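Plullent – chess endgame scenes for a small home-built arm

README, second version

Plullent is a set of simulated episodes that I made for my own arm project. The real arm is called Nivgate and it lives on a bench in the Tunstall shared workshop. Before I let it touch real pieces, I wanted it to practice picking and placing in simulation, so I built the same setup there: a table, a mini chessboard, white and black pieces, and a two-finger gripper with a camera on the wrist.

What is inside

The set has 1428 episodes. Each episode is one move: the arm goes to a piece, closes the fingers, lifts, and puts the piece on the target square. I kept 200 episodes apart for testing. Please do not train on them, or your numbers will say nothing.

Every episode folder contains the wrist view, the joint angles, the gripper opening and one line of text with the move, for example "king from a1 to b2". Square names in the text are always lower case, although the letters on the board are capitals.

The wrist view

The camera moves together with the gripper, so the fingers are always in the view and the board can be at any side. In many steps the board is also seen from its far side, and then the letters run from E to A when you read left to right. My first training script assumed that A is always on the left, and I lost one week because of this.

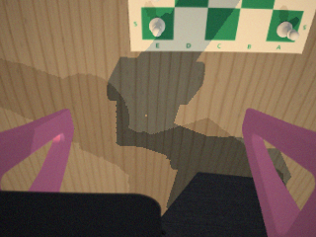
Shadows need some patience too. I use a low shadow resolution to keep the rendering fast on my old computer, and the edges come out like stairs. A pale square in shadow can look almost gray. I tried to turn the shadows off, but the model trained without them was worse on the real bench, where the lamp stands close to the arm. So they stay on in all episodes.

Known problems

In 17 episodes the piece slips from the fingers during the lift. They are listed in slips.txt. I left them in the set – maybe somebody wants to study failures.

The joint angles of the wrist have a small offset in the oldest episodes. Run fix_wrist.py one time before you use them. If you run it two times, the offset comes back in the other direction.

The wood texture is the same everywhere. I plan to add other tables in April.

How to use it

Unpack the archive, open config.txt and write the path of your folder in the first line. Then start play.py with an episode number. The loader from the Vallon project also reads these folders, but it ignores the gripper opening.

Thanks

Imogen Goodall helped me to measure the real board and found the mistake with the letters. Corrections to my code or to my English are welcome. I am in the workshop on Wednesday evenings.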